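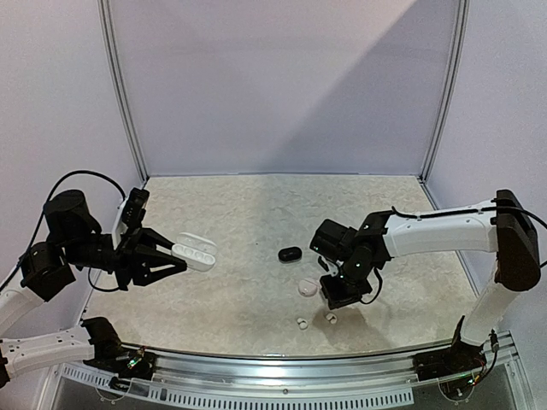

*Two arms over a mottled beige and gray tabletop.*

## Storkix Itch Relief Cream, 200 g

Storkix is a thick, plain cream for dry, itchy skin. It has no scent, no glitter and no story about a monastery. Rub it in after a bath and go back to whatever you were doing — ideally not scratching.

- Tube: 200 g, flip cap
- Use: up to 4 times a day
- Skin: adults and children over 4
- Case of 42 tubes: $485

Wirnenora pharmacies carry single tubes. Cases ship from Stunmont, except in December, when they mostly sit in Stunmont.

Don't use it on broken skin. If the itch is still there after two weeks, see a doctor. Trade orders go to Gwion Pritchard, who prefers email.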